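Robotics Club Forum > Student Projects > Tile flipping with the Trumis arm

kao_build
Our term project is getting the arm to knock down one tile on a guessing game board without touching its neighbours. We got 4 clean flips out of 12 tries in October. Fingers are the notched white ones. 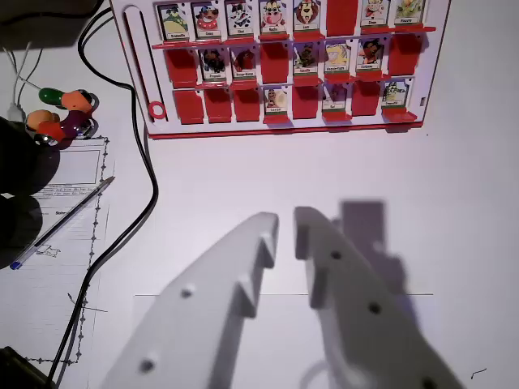

Somell: I'd slow the approach before changing any hardware. 4 in 12 sounds like overshoot to me.

kao_build
Tried half speed, same result. I reckon the tips are too wide.

fumard2
Disagree. Check your wrist calibration first, ours drifted every session.

kao_build
Fair enough, will redo it Thursday. Other view from the wrist cam:

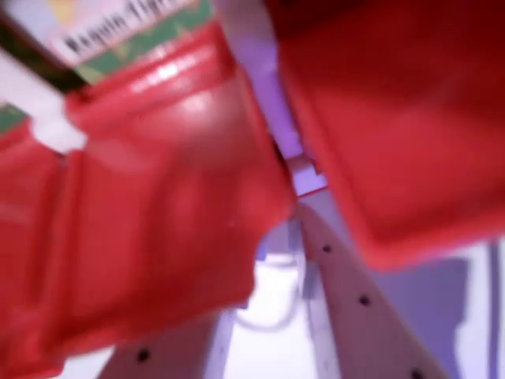
Wrist cam, red plastic close to the fingers, out of focus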